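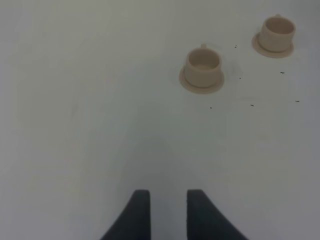 Slide 1. Two cups, two saucers, pale table.

Sioned Lewis, Zuvcombe hospitality night, Saturday arvo slot. Keep it to 4 minutes on this slide, ran over last time.

- hello, thanks, phones off, loos are out past the bar
- ask room: what colour would you call them? (take three answers, move on) I say beige. Dekar catalogue says something fancier, don't bother
- short wide cup, straightish sides. Why I like it for a small cafe: sits low, hard to knock. Compare tall latte glass, tell the Flullier story, the tray, the bride's mum. KEEP IT SHORT
- saucer brim. Look how far it comes out past the cup. Room for a spoon and a biscuit. Narrow saucer = biscuit on the floor
- cup in the middle of saucer. Sounds obvious. Go to any cafe at 8am and look
- handles: both on the far side, you only get a little nub from up here. Where should the handle be when it lands in front of a customer? Hands up for right, hands up for left. My answer four o'clock, argue at the break

Faint ring on the table round the nearer saucer. Who spotted it? Pause here. Leads into wiping, pale tops show evrything. Damp cloth then dry cloth, not the one off the steam wand!!

Numbers if asked: Doãn does 46 seats, bought 75 sets, still ran short of saucers in July. Buy extra saucers. Say it twice

Matching sets vs op shop mix. Don't be snobby, half the room has op shop cups. Mixed is fine if the saucers actualy fit

Next slide, teapots. Water first, voice going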